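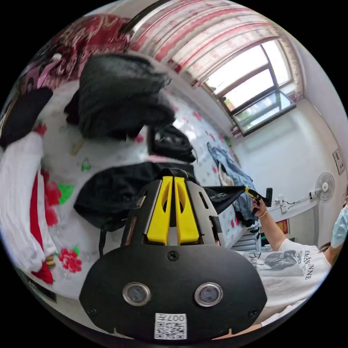 木曜に Drurkstead まで行って、Gerkmont の公開見学に参加してきました! 洗濯物を扱うロボットの「お手本」を集めている現場です。書きたいことが多いので連投になります、うるさかったらミュートしてください。

そもそも申し込んだのは5月に入ってすぐで、Rangi Maihi さんの投稿で募集を見かけて、その場の勢いでフォームを送っちゃったんですよね。当選メールが来たときには送ったことをちょっと忘れてた(すみません)。

駅からはバスです。降りる停留所をひとつ間違えて坂をのぼるはめになり、受付に着いたころには息が上がってました。行く予定の人は、橋を渡ったあとの停留所で降りてください。手前じゃないです。

で、工場みたいなところを想像してたんですよ。白い床にでっかいアームが並んでて、黄色い線から出ないでください、みたいな。それが案内されたのが寝室。ベッドがあって、花柄のシーツが敷いてあって、その上に服がどさっと置いてある。うちの日曜の夕方か?

案内役は Kamran Sharifi さん。早口なんだけどすごく丁寧で、こっちが質問すると必ず一回「それはですね」と言ってから考えはじめる方でした。ロボット本体の見学だと思って来る人が多いらしく、最初に「今日はアームは動きません、動くのは人間の手です」と宣言されました。

人間が手持ちのグリッパーを握って、服をつまんだり広げたりする。その動きを記録して、あとで学習に使う。プロジェクト名は Katene というそうです。読み方は「カテネ」でいいですかと聞いたら、「社内でも割れてます」とのこと。

その手持ちの道具がですね、かわいいんですよ。黄色い指がにゅっと2本出てて、根元の台に丸い銀縁の部品が並んでついてて、どう見ても目。シールで007とか書いてあるし。同じ回にいた学生さんが小声で「スパイだ」と言ってて、それ以降ずっとそう見えてしまいました。

あと指の真ん中あたりが抜けてるんですね。軽くするためですかと聞いたら、それもあるし、布に当たったときにちょっとしなってほしいんだそうです。固い指でつまむと、厚い服はいいけど薄い服でシーツまで一緒に持ち上げてしまうことがあるとか。わかる、手でもやる。

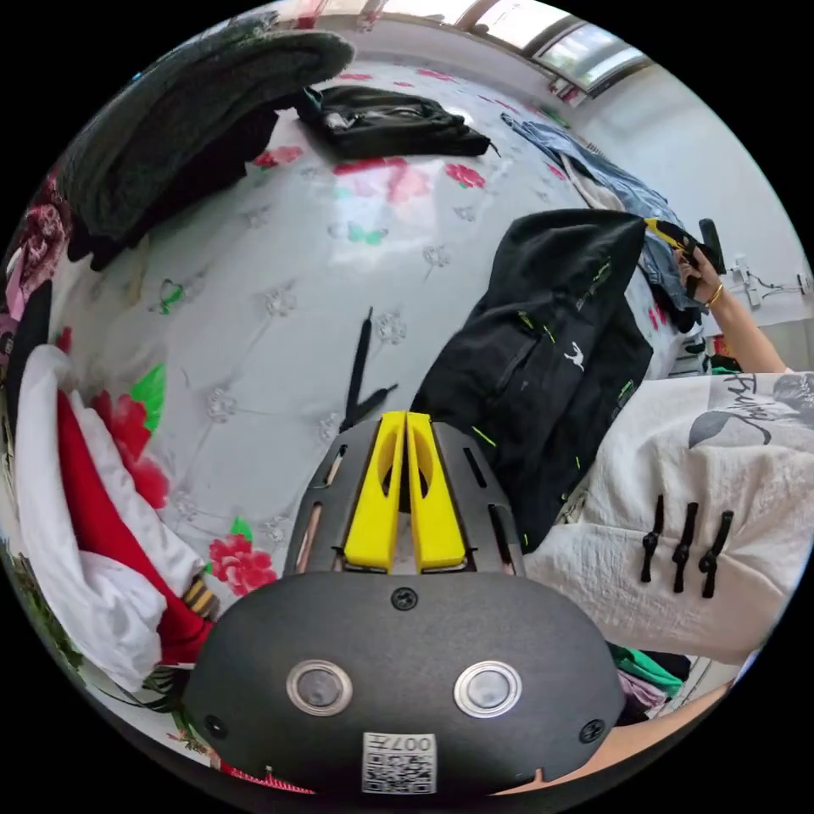 全文3,161文字・読了2分

続きです。お茶いれてきました。

見学の順番としては、先に作業を見せてもらって、それから録ったデータの画面、最後に触らせてもらう体験、という流れでした。作業を見ている間はおしゃべり禁止かと思ったら全然そんなことなくて、Kamran さんがずっと横で解説してくれます。

ベッドの上の服の選び方がまたよくて。黒いジャケット、薄い色のデニム、ニットっぽい厚手のもの。手ざわりがばらばらなものをわざと混ぜてあるそうです。きれいなTシャツばかりだとロボットがTシャツしか知らない子に育つ、と言ってました。箱入り息子だ。

黒い服がいちばん難しいという話も面白かったです。カメラで見ると、しわも縫い目も同じ黒に沈んでしまって、どこが端なのかわかりにくい。しかもシーツは花柄なので、柄と服の境目がややこしい。そういう意地悪な組み合わせほど集めておきたいんだそうです。

ひもの話もしていいですか? フードのひもとか肩ひもとか、細くて長くてだらんとしたやつ。あれ、つまんだつもりが本体ごと引っぱってたり、逆に本体をたたんだのにひもだけ脱走してたりするじゃないですか。記録する側でも悩みの種で、ひもを先に片づけるのか後にするのか、作業する人によって流儀が違うらしい。

「どっちが正解なんですか」と聞いたら、どっちも録る、が答えでした。人によるばらつきも込みで教えたいから、細かい手順は指定しないことにしてるんですって。ここ、私のなかでこの日いちばん刺さったところ。手順書をびっしり作って全員に同じ動きをさせるのかと思ってた!

ただ、約束ごとはちゃんとあります。つまむ前に一瞬止まること。手元のカメラに対象が入っている状態から始めること。急に道具をひねらないこと。この「一瞬止まる」が見ていてもけっこう独特で、なんというか、茶道っぽい間があるんです。

作業する方の動きは本当にゆっくりでした。デニムをつまんで、止まって、持ち上げて、止まって。普段の洗濯物たたみの感覚だと途中で叫びたくなる速さ。でも見慣れてくると妙に落ち着くんですよね……これだけを流す深夜番組があったら私は見ます。

画面を見せてもらう時間には、Zaltach というソフトが登場しました。録った動きを区切って、ここからここまでが「つまむ」、ここからが「広げる」と印をつけていく道具です。社内で作ったものだそうで、アイコンが手描きのくつ下でした。グッズにしてほしい。

一日にどれくらい録るのか気になって聞いたら、調子のいい日で100本前後。えっ少ない、と思ったんですが、そのあと自分で体験して、二度とそんなこと思いません、という気持ちになりました。
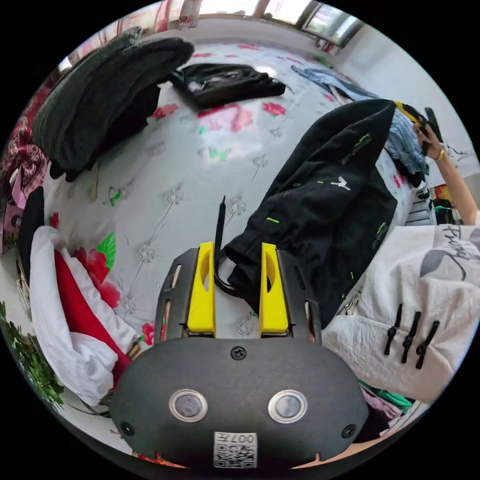
体験コーナーの話をします。まず道具が思ったより手に残る。重いというより、先のほうに気持ちを持っていかれる感じ。釣り竿を初めて持ったときに近いかも。握ると指が閉じる、ゆるめると開く、操作はそれだけなのに、閉じた先に布がいない。いるはずなのにいない。

人間の指って、触った瞬間に「あ、一枚だな」「二枚いってるな」ってわかるじゃないですか。あれが全部なくなります。目だけが頼り。で、目で見ようとして顔を近づけると、今度は自分の頭で手元が暗くなる。ひとりで漫才してるみたいでした。

ジャケットの袖をつまんで内側に折る、というお題をもらって、やっとつまめた!と思ったら裏地だけつまんでました。表の生地は微動だにせず。Kamran さんが「それ、うちの新人さんも全員やります」となぐさめてくれたんですが、後ろの学生さんは一発でできてたので、あんまりなぐさめになってない(笑)

でも失敗したのは失敗したので、これも使うんですかと聞いたら、種類によるそうです。つまみそこねて、やり直して、最後までいけたものは残す。途中で投げ出したものは使わない。やり直し方を教えるのにちょうどいい、と。ということは、私の裏地事件ももしかしたらいつかどこかのロボットの肥やしに……とわくわくしたら、「見学の方のは録っていません」と即答されました。はい。

質疑応答で出てた話もいくつか。「なんでロボットを直接動かして録らないんですか」という質問には、それも別の部屋でやっているけれど、手持ちの道具ならいろんな部屋に持っていけるから、という答えでした。ベッドのある部屋、台所、廊下。部屋ごとに光の入り方も物の置き方も違うので、そこを集めたいんだそうです。

たしかに窓の明るさがすごく気になったんですよ。昼間だったので外からの光がしっかり入っていて、私なら反対側のカーテンまで閉めて条件をそろえたくなる。でもそこはあえてそのまま。普通の家の昼はまぶしいし夕方は暗いので、と言われて、そりゃそうだ、と。

別の方が「いつ家に来てくれますか」と聞いてて、会場がちょっと笑ったんですけど、Kamran さんは笑わずにしばらく考えて、「たたむのは近づいてます。しまうほうが遠いです」と答えてました。引き出しが半開きだったり、奥に何か引っかかってたり、そもそも入りきらなかったりするから。我が家の引き出しのことをどこで知ったんだろう。

気になったところも書いておきますね。見学の時間がちょっと足りない! 体験の順番待ちで質疑が短くなってしまって、もう一つ聞きたかったことが聞けませんでした(布の洗い替えはどうしてるのか。ずっと同じ服だとくたびれてきて手ざわりが変わりそうで)。知ってる人いたら教えてください。

あと部屋が狭めなので、後ろに立つと手元がほとんど見えません。早めに着いて前のほうに入れてもらうのがおすすめ。私は坂で遅れたので後ろでした。停留所の件、くれぐれもよろしくお願いします。

帰りのバスで Rangi さんにお礼のメッセージを送ったら、「で、裏地つまんだ?」と返ってきました。なぜわかる。経験者か。

帰ってきて、たまってた洗濯物をたたみました。つまむ前に一瞬止まる、をやってみたらいつもの倍かかって、途中でやめました。パーカーのひもは後から片づける派です。

次の募集はまだ出ていないみたいなので、見かけたらここにつなげますね。質問があればリプください、覚えてる範囲で答えます!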